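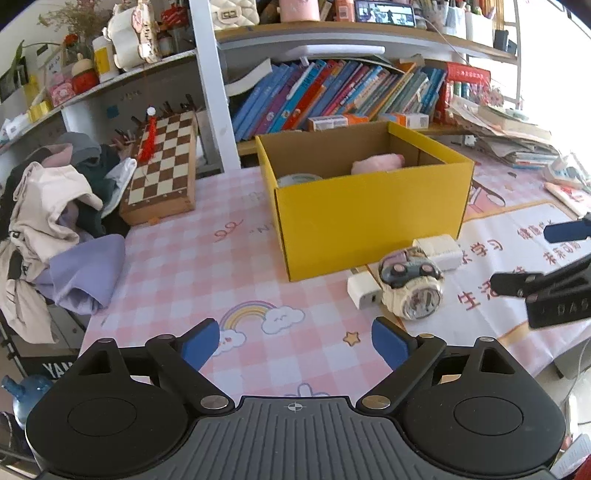 Drendedow has opened sign-ups for Hina, its at-home recording service for people who train robot arms, and I've been going through the price list since breakfast! You pick a chore, they send two-handed gripper recordings of it done in real homes. The chore I'd want is packing small stuff, the kind where a chunky wristwatch and a couple of charger blocks sit next to an open box and the fingers have to deal with all those different shapes. A starter set is 300 clips for $559, and you get them within 8 days of ordering (faster costs extra, of course). There's also a $139 sampler, and that's what I'd go for first.
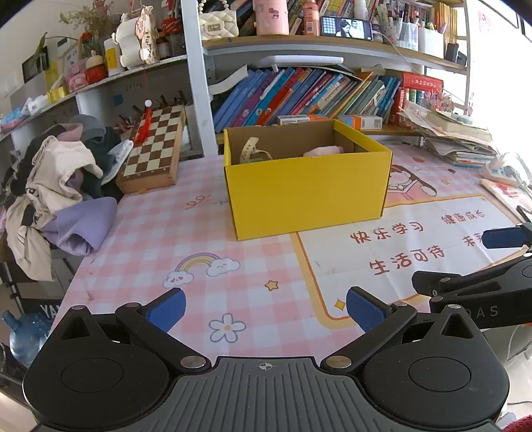

Wilma MacKinnon wrote in to ask whether buyers can choose the kind of room, as her team in Wismont has plenty of clips from bare lab benches and wants lived-in desks. I passed that on to Drendedow, and yes, you can tick "busy background" on the order form at no charge.

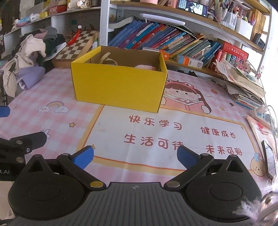 The form also lets you ask for the same chore again with the box moved, and I love that. My one gripe is the license, good for a single project only. Orders for the first batch close 2024-09-29.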